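Gripper force fault on thin rims, arm drops out of control mode

Prillska Community Help > Simulation > Contact and grasping
Tags: force-limit, collision-mesh, two-arm, grasping
3 replies

Gilberto Quintero
Posted in January

I have a two-arm robot in a Prillska room scene, built from the Briltwood furniture and tableware pack. The task is pick and place: tableware off a dark wood table, then a long stick, then a grasp on the edge of a white basin. The grippers run the Litell controller with stock gains.

The basin grasp fails. The hand reaches the pre-grasp pose without error and both fingers are clear of the rim. On the close command the finger force jumps from zero to over 50 N in a single physics step, the controller raises FORCE_LIMIT, and the arm drops from position mode to hold. After that it ignores commands until I reset the episode. It happened in 11 of 30 runs. The other runs closed normally and the lift went ahead.

In the run I logged in detail the fault came at step 3,007. There was no force reading on either finger in the steps before it. The gap between the fingers never fell below the rim thickness plus my margin, so on paper nothing should have touched at that point.

A second symptom may or may not be related. Some of the white dishes appear to hover above the tables, on the orange-yellow one as well as the dark one. They don't fall. I had put that down to the asset pack and kept going.

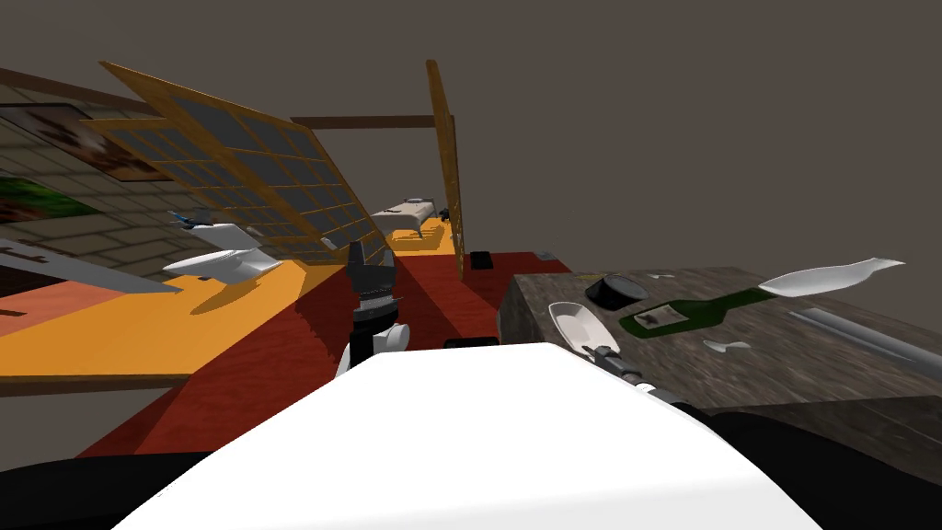
What I have tried so far

Lowering the closing speed by half. The fault comes later in the run, with the same peak.

Raising the force limit. The arm then pushes the whole hand sideways and the wrist joint faults in place of the finger.

Swapping the grasp to the left arm. Same fault, so I don't think it is one bad joint definition.

Picking up the stick. No fault in any run, with the same gains and the same closing speed.
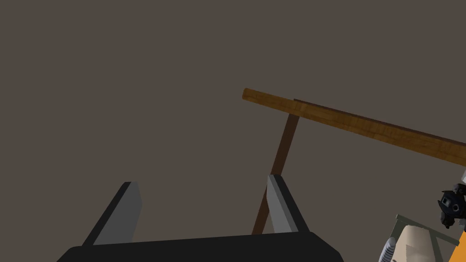

Open gripper on the approach, with the wooden stick ahead of it.

The stick is a plain rectangular rod and the basin is a faceted, curved mesh. That is the only real difference I can find between the two grasps. I would like to know whether this is a controller problem or a scene problem before I spend more time on gains.

Efraín Correa

Had this too. Reinstall the Litell package and clear the cache. Worked for me.

Gilberto Quintero, in reply to Efraín Correa

Reinstalled and cleared the cache. The fault is still there, at a different step.

Fouzia Jadoon
Accepted by the poster

Scene problem, most likely. The controller is reporting a force that the physics engine really did produce. Leave the gains alone.

Check the collision shape on the basin. The visual mesh is hollow, but the importer builds a single convex hull by default if the asset doesn't carry its own collision geometry. A convex hull over a basin is a solid lump. It fills the bowl and it also fills any inward curve along the outer wall. A finger that looks free on screen can be several millimeters inside the hull. While the gripper is open and holding still, the contact may be filtered or the overlap may be too shallow to register. Once the finger starts moving, the solver tries to push it out in one step, and you get your spike.

It also fits the stick result. The convex hull of a rectangular rod is the rod. There is nothing to fill in.

It would account for the dishes as well. A curved dish with a hull that is too thick, or with an origin offset between the visual and collision shapes, comes to rest on the hull while the visible surface sits above the table. I would treat both as the same fault until you have evidence that they are separate.

Steps, in this order:

1. Turn on the collision overlay and look at the basin from the side and from inside the bowl. If the overlay is flat across the opening, you have a single hull.

2. Select the basin asset and change the collision type from convex hull to convex decomposition. Keep the piece count high enough that the rim gets its own pieces. If the rim is merged with the wall you will be back where you started.

3. Rebuild and look at the overlay again at the grasp point. Do this from the wrist view, with the fingers on either side of the rim. You want to see free space between each finger and the collision shape.

4. Do the same for the dishes. Compare the visual origin with the collision origin while you are there.

5. Add an overlap query at the pre-grasp pose and abort if it returns anything. The close command should never be sent with a finger already in penetration.

6. Put the force limit back to stock. On a real arm that limit is what stops the hand from crushing something, and a policy tuned against a raised limit will carry that over.

A triangle mesh collider will also work if the basin is fixed to the cabinet. I would avoid it for the dishes, which have to move.

The spread across your runs probably comes from small differences in the pre-grasp pose. Log finger position relative to the rim and I expect the faulted runs will group on one side.
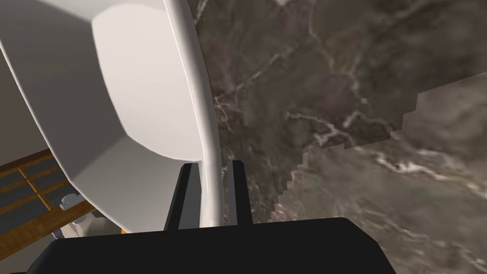 Is a larger contact offset enough to stop the force spike?

A larger offset spreads the correction over more steps and lowers the peak, but the finger is still inside the collision shape and the arm will still be pushed off its target. Fix the shape first and leave the offset at its default.

Gilberto Quintero, in reply to Fouzia Jadoon

Confirmed on the basin. The overlay was flat across the top and bulged past the rim on the outside. With decomposition on, all 30 repeat runs closed without FORCE_LIMIT. The faulted runs in the old logs do group on the outer side. The dishes had an origin offset on top of the hull problem, so those were two faults.

Edith Mamani

One addition. The arm ignoring commands after the fault is separate from the cause of the fault. Litell latches hold mode on purpose. Clear it with an explicit fault reset followed by a mode request, and read the finger force between the two. If the force is still high, open the gripper before you request position mode, or it will trip again on the next step.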